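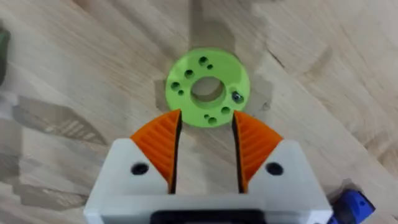 Wednesday night, July 2022

Okay, so I said I was going to write about the trip to the lake, but the green ring has eaten my whole week and I want to get it down while I still remember what I did.

It's on the table right now. I keep going over to look at it like it's a cake cooling. It's such a loud lime green, and on that light wood it practically glows, which I love (I picked the color at Skirnico back in April and then got cold feet and nearly swapped it for gray, and thank goodness I didn't). Big hole in the middle, big and little holes scattered around it, and one screw sitting in its recess on the right side. One screw! After all that talk about having the whole thing together by the weekend!

The little holes have been the headache. The big ones are forgiving, you can be sloppy with those and they still line up with the part underneath. The small ones are not like that at all. My first try at this ring came out too tight and I spent an entire evening with a hand drill bit, twisting it with my fingers, getting green crumbs all over my socks. The second try was too loose. So this is number three, and I went up the tiniest bit on the drawing, and the screw went in with a nice slow bite. I said "oh!" out loud to an empty kitchen.

Then I couldn't find the rest of the screws. I know I bought them. I have the receipt from Pasichnyk, it says pack of 40, and I have looked in the junk drawer, the other junk drawer, the coat I wore that day and the bag with the sandpaper. I did find a pair of tweezers I'd given up on, and 4 dollars in quarters, so the evening wasn't a total loss. If they haven't turned up by Friday I'll go back and buy another pack, and then of course the first ones will be in the bathroom or somewhere.

The table needs oiling again too. I can see every strip in it when the light comes in low, and the darker ones are looking thirsty. I want to do that before the ring gets its permanent home, or I'll be wiping oil off plastic for a month. I read up on it during lunch and people leave it overnight, so maybe Saturday, with the windows open, and dinner on the porch.

Also I need to give the lamp base a once-over with 180 grit before any of this gets screwed down to it. I keep skipping that step in my head. Don't skip it!!

Things for tomorrow: call Jullitum about the cord (they said up to two weeks and it's been longer), check the coat pockets again, the inside one too, put the laundry in before work. And the lake, I'll write about the lake. The water was freezing and I went in anyway.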